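Search the forum Advanced search Go

Gripper lost air mid-lift, arm kept going. Am I wrong to blame the pressure switch?

zaj_lolholm wrote:
Bin picking cell, KUKA arm, pneumatic two-finger gripper. On Thursday a part dropped on the way up and the program carried on as if it still had hold of it. It drove to the place position, opened on nothing, went back for another. Three drops before I hit the stop. The supply pressure switch never tripped. The vendor (Treteo) says the switch is fine and the fault is "an application issue." I've heard that phrase before and it usually means they haven't looked.

Zaid

hegde_i wrote:
Why would the switch trip? It watches the supply. If a finger line pops out of a push-in fitting downstream of the valve, the supply can look healthy the whole time, depending on your regulator and how small the tube is. What tells the program there's a part in the fingers?

zaj_lolholm wrote:
Close command, wait 270 ms, go. There's supposed to be a finger position sensor, but the integrator left it out of the logic. I've got the drawing from Yammine with it on there, and nothing in the code reads it.

hegde_i wrote:
Then I'm with Treteo on this one, much as it hurts. You have a timer. A timer will tell you it's holding a part with the compressor switched off.

ymatar wrote:
Not so fast. A missing part check explains why it carried on. It doesn't explain why the part dropped, and those are two faults. Zaid, can you post the tool end? I want to see how the tubes run.

zaj_lolholm wrote:
Tool down in the bin with the test items. The tubes I'm talking about are the thin ones next to the gripper.

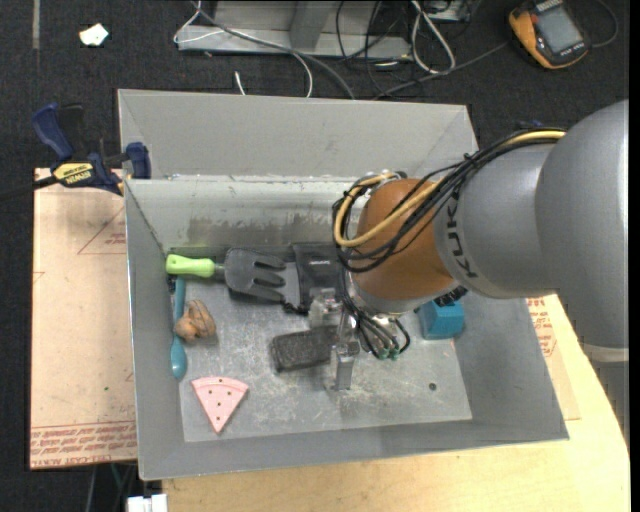 Gripper at the dark fuzzy block. Green fittings are to the right of the finger.

ymatar wrote:
OK, so the tubes curve down into those fittings right beside the tool, and you're working between metal walls. I'd want to know how much they move when the wrist turns. One photo won't tell me that. Jog it slowly through the worst pose and watch the fittings, with the guard closed and you outside it.

Also your test set is all over the place. A garden fork and a soft block don't want the same grip. Which one dropped?

zaj_lolholm wrote:
The fork, all three times. The log shows 1,062 picks before that with no faults, for whatever that log is worth now.

ymatar wrote:
Worth very little. If it never checks for a part, a "good pick" only means the program got to the end.

skudska_dal wrote:
I don't buy the tube theory. Same item three times running sounds like slip. Long thing, held away from its balance point, arm accelerates, it twists out. We had this at Skudska and changed every fitting on the tool before somebody thought to slow the lift down. Cost us most of October.

hegde_i wrote:
Could be, but he said it lost air. Zaid, how do you know it lost air?

zaj_lolholm wrote:
I heard a hiss. Fair point, that could have been the exhaust when it opened at the place position. I assumed.

hegde_i wrote:
So the thread title is a guess.

zaj_lolholm wrote:
The thread title is a guess, yes.

skudska_dal wrote:
Cheap test. Close on the fork, hold it still at low height for a few minutes, watch a gauge on the close line. If the pressure stays put, lift at quarter speed, then at full. Drops only at full speed, it's slip.
Dalal

v_stepanek wrote:
Everyone is being very relaxed about the part where it flung a steel fork around. What's the guarding? We were told our gripper would hold on loss of air because it had a spring. It held up to 3 seconds with a heavy part. The brochure didn't mention the heavy part.

zaj_lolholm wrote:
Didn't say flung, it dropped. And I don't know that it's steel. Fenced, with a door switch. The fork stayed inside.

v_stepanek wrote:
This time. I would not run it again until that sensor is wired and read, before the lift and all the way through the move. Whose fault the drop was can wait.

ymatar wrote:
Agree with Vratislav on the order of things. I still want the tubes looked at.

zaj_lolholm wrote:
Sensor goes in first. Then Dalal's gauge test, then the slow jog. Treteo has offered a new pressure switch "as a goodwill gesture," so I'll have a spare of the one thing we're not sure is broken.

Contact us | Copyright Lolholm Automation Boards | Back to top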